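4.3 Remplacement ou ajout d'un module de mémoire

La présente section s'adresse aux agents habilités du service informatique de Vondbridge. Toute intervention sur un poste sous garantie doit être autorisée au préalable par Amos Okafor.

ATTENTION : risque de choc électrique. Débrancher le cordon d'alimentation avant l'ouverture du boîtier.

1. Enregistrer les travaux en cours, puis arrêter le système d'exploitation.
2. Débrancher l'ensemble des câbles externes et maintenir le bouton de marche enfoncé pendant 23 secondes.
3. Coucher l'unité centrale sur un plan stable et retirer le panneau latéral.
4. Repérer les emplacements DIMM sur la carte mère. Écarter les câbles sans exercer de traction.

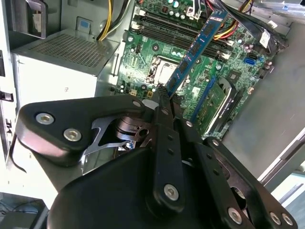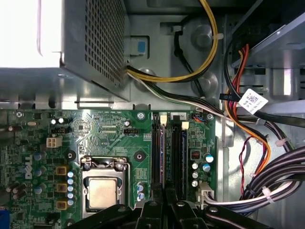 Figures 4-5 et 4-6. Intérieur de l'unité centrale, boîtier ouvert.

5. Ouvrir les loquets de l'emplacement et extraire le module en le tenant par les bords.
6. Aligner l'encoche du nouveau module sur le détrompeur, puis appuyer jusqu'à la fermeture des loquets.
7. Remonter le panneau, rebrancher le poste et vérifier la capacité affichée au démarrage.

Remarque : si la capacité affichée est inexacte, reprendre la procédure à l'étape 1.

Les modules retirés sont consignés au moyen du formulaire 276 et remis à Charmaine Du Plessis.

Révision du 7 juillet 2026.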